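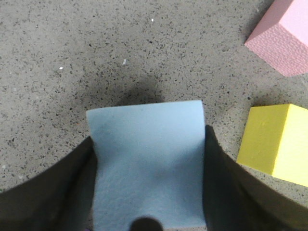

Light blue foam block.

Kotorach District Math Kit Lending Program
Progress report to the Trelow Fund, reporting period 2
Prepared by Pei-shan Chuang, program manager

1. Status

The program lends boxed sets of hands-on math materials to kindergarten and first-grade classrooms in the Kotorach district. A loan lasts nine weeks. At the close of the reporting period 448 kits were in the catalog, which meets the target in the grant agreement. Work on cataloging and circulation is on schedule. Work on the teacher guides is behind schedule by one month, for reasons given in section 4. Spending is under plan in one line and over plan in one line, and the total remains within the award.

2. Circulation

Demand was uneven across the period. Requests were heaviest in September, when classrooms are being set up, and again in January after the winter break. October and November were slow. The Rallport branch handled most of the loans, as it did in the first period, but the share going through McAlister has grown since the van route was changed to stop there before the school day begins.

The most requested category is still counting and sorting. Measurement kits come second. The balance scales in the measurement kits are popular, but they come back out of adjustment and have to be zeroed before they go out again, a step that was not in the original handling plan and now has its own line on the return sheet. Geometry kits are borrowed less than expected. Teachers at McAlister reported that the pattern cards in those kits assume a vocabulary their classes do not reach until spring. The cards are being split into an early set and a late set.

Late returns remain a problem. The reminder message used to go out on the due date. It now goes out one week before, and it names the school office as the drop-off point in place of the branch. Late returns dropped after this change, although the change took effect close to the slow months and the effect should be checked against the spring figures before it is relied on.

3. Materials and condition

Loose materials are inspected on return and again before packing. The inspection standard was rewritten in this period. Under the old standard an item was either passed or discarded, and the branches applied it differently. The new standard has a middle grade for items that are marked or worn but still usable for counting and sorting. Items in the middle grade are not placed in measurement kits, where size matters.

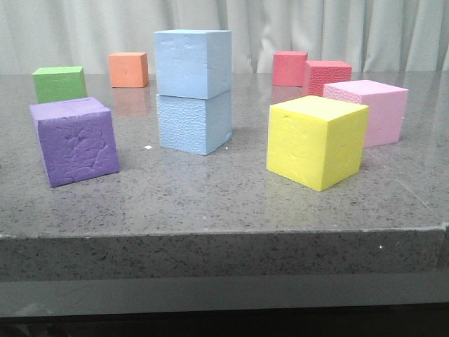
Foam cubes in several colors; the purple cube at left is dented, with a small nick along its top edge.

Foam items remain in the catalog. They are quiet on a desk, they are light to ship, and teachers ask for them by name. The drawback is service life. Foam marks easily, and edges are usually the first part to go. Hard plastic counters last longer but are noisy in a shared classroom, and they raise the packed weight enough to affect the van load on the Rallport route. The program will continue to stock both and will buy foam in larger lots, with spare pieces held at the branch so that a kit does not have to wait for a reorder.

Cleaning follows the procedure described in the last report. Hard items are washed and air dried. Foam items are wiped by hand and left overnight on a rack before packing. Gion Holzer, who runs the packing room, has asked for a second rack. The request is included in the revised equipment list.

Box failures were the largest single source of lost material. The hinge on the original box cracks when the box is stacked under load, and the lid then lifts in transit. The replacement box has a separate lid and a strap. It costs more per unit. All kits sent out since December have used the new box, and no contents have been reported lost in transit from that group.

4. Teacher guides

Each kit ships with a printed guide. The first edition was too long. Feedback forms showed that teachers read the contents list and the first activity and then worked on their own. The second edition puts the contents list on the inside of the lid, gives one activity to a page, and moves the background reading to the program website.

The delay comes from the translation review. The reviewer for the Spanish edition asked for changes to the wording of comparison tasks - mainly "more than" and "fewer than" - and those changes had to be carried back into the English text so that the two editions match page for page. The review is complete and the files are with the printer.
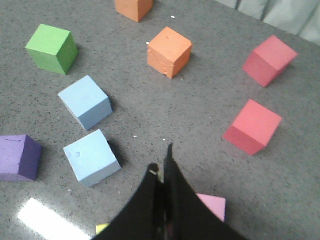 Training sessions were held at both branches in the late afternoon. Nearly 50 teachers attended. The session covers how to reserve a kit, how to fill in the return sheet, and how to run one sorting lesson from start to finish. Several attendees asked for a shorter version that could be given in a staff meeting, and an outline has been drafted.

5. Budget

Printing is under plan because the second edition has not yet been invoiced. Containers are over plan because of the box replacement. We request approval to move the unspent part of the travel line to containers. No change to the total award is requested.

6. Risks

The van lease ends in June. A renewal quote has been requested and has not been received. If the route is interrupted, Rallport can serve its own schools by pickup, but McAlister cannot, and loans there would have to be limited to the schools nearest the branch.

The catalog software does not record the middle inspection grade. The grade is being kept in a separate spreadsheet - workable at present volume, but a source of error when kits move between branches. The vendor has been asked for a custom field.

7. Work planned for the next period

Print and distribute the second edition of the guides.
Split the geometry pattern cards and reissue the affected kits.
Replace the remaining hinged boxes as kits come back.
Compare spring late returns with those from the same months last year.
Resolve the van lease.

Questions on the circulation figures should go to Pei-shan Chuang. Questions on inspection, cleaning, and packing should go to Gion Holzer at the Rallport branch.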